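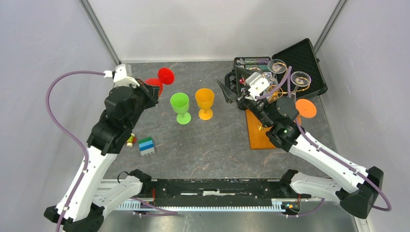 Gobelets à pied en plastique : tri, lavage, rangement

Le gobelet à pied en plastique prend peu de place une fois debout, mais il bascule facilement. Un gobelet couché roule en arc de cercle autour de son pied et finit au bord du plan. Redresser toutes les pièces avant de commencer le tri.

Tri
Séparer d'abord la vaisselle du reste. Les briques de construction et les petits objets ramassés sur la table vont dans une mallette à couvercle, garnie de mousse. Laisser la mallette ouverte au fond du plan, couvercle relevé contre la paroi : les deux mains restent libres et le couvercle ne retombe pas. Les briques emboîtées se rangent en pile si la hauteur du compartiment le permet ; sinon, les démonter.

Lavage
Eau tiède, liquide vaisselle, éponge non abrasive. Insister sur la jonction entre le pied et la coupe, où les dépôts s'accumulent. Rincer, puis égoutter tête en bas sur une grille. Les teintes vives (rouge, vert citron, jaune orangé) marquent vite : éviter la poudre à récurer. Passage au lave-vaisselle uniquement si le fabricant l'indique.

Rangement
Debout, sur une seule couche. Mesurer la hauteur sous tablette avant d'attribuer un niveau : 205 mm dans le meuble Jultholm qui sert ici, pour une profondeur utile de 168 mm. Ne pas coucher les gobelets les uns sur les autres, les pieds rayent les coupes.

Plan de travail
Sur un plateau gris foncé marbré, les traces de calcaire se voient surtout en lumière rasante. Essuyer à la microfibre humide, puis sécher.

Fiche 58, rédaction : Vratislav Skála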